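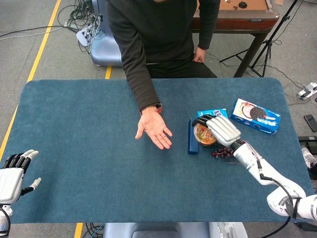

*Table set, group "snacks": noodle cup, grapes, sandwich cookies and two other items on the teal-blue mat.*

# Flidcombe Table Items

Release notes and data card, May 18, 2022.

Flidcombe covers small groceries and household items placed on a felt-covered table, with a person seated opposite. There are 230 sessions, filed in 12 item groups.

## Contents

- `sessions/` - one folder per session
- `items.csv` - item name, group, packaging type, nominal size
- `layouts/` - starting positions on the mat

## Item notes

- Instant noodles are listed as `cup_round`. Lid artwork varies by flavour and is not used as a label.
- Cookies are listed as `box_flat`, whichever way the box is turned.
- Grapes are `bunch`. Single grapes have no class.
- Rectangular blocks are `block`, with colour in a separate column.

## Known issues

- Small boxes standing behind a cup are often partly hidden. Check `occluded` before filtering.
- 26 layouts from the Arrieta room use the old item names. Map them with `rename.csv`.
- The seated person's hand may rest on the mat. It is annotated as `hand_rest` and has no item ID.

## Splits

The Adora split is for training, Tralell for testing. Item groups overlap - layouts do not. Regrouping of packaged food is planned for December.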